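**Closero opens its bedroom lab for a hands-on robot day**

December 19, 2024 - I've been wanting to write this one for weeks! Closero is opening its demonstration apartment to the public for an afternoon of household robotics, and I'm the lucky person who gets to tell you all about it. I'm Liliana Carbone, I look after visits here, and I spent yesterday at the full run-through with the team.

The job we picked is one every parent knows: soft toys all over the bed, and a basket they're supposed to go in. Our humanoid reaches in from the side of the mattress and works with one arm over the sheet. 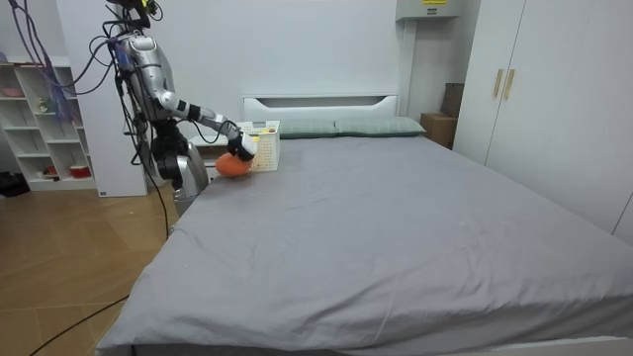 Gaetano Grasso, our demo lead, wanted a task people could judge for themselves. "You don't need an engineering degree to know if a toy is in the basket," he told me, and I've been quoting him ever since. He'll be talking through each run and taking questions while the robot works (please do ask, he loves it).

We've had a little practice at this. Our first open day in September brought 1,165 people through the door, which was wonderful but a bit of a squeeze - so this time we're running 4 sessions with a proper break between them.
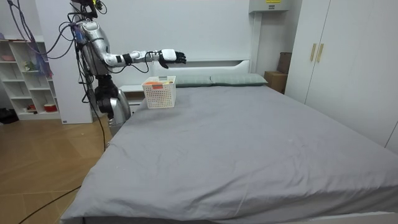

## What's on

Each session starts with the toy pickup in the bedroom. After that, Pierina Farina from our partner Idport gives a short talk on robot hands and why fuzzy, squashy things are such a good test for them. The toys are plush fruit, by the way, including a durian and a bright yellow banana that I have my eye on.

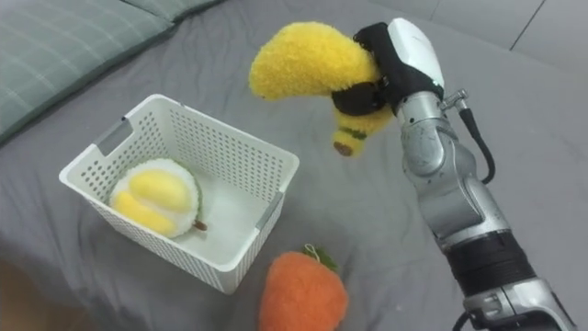 Fulvio Testa will be in the kitchen with coffee and the Citix planning software up on a big screen, so you can see how a run gets put together before the arm moves at all. Kids are very welcome with an adult, and there's a drawing table for the younger ones.

## Coming along

Entry is free, but you do need to book a session through the Closero website. Doors open at 2, and the entrance is on the Palumbo side of the building, next to the bike racks. Reporters who'd like time with the team can ask for me at the front desk, and I'll find you a quiet corner and a coffee.

**Press contact:** Liliana Carbone, Visits and Events, Closero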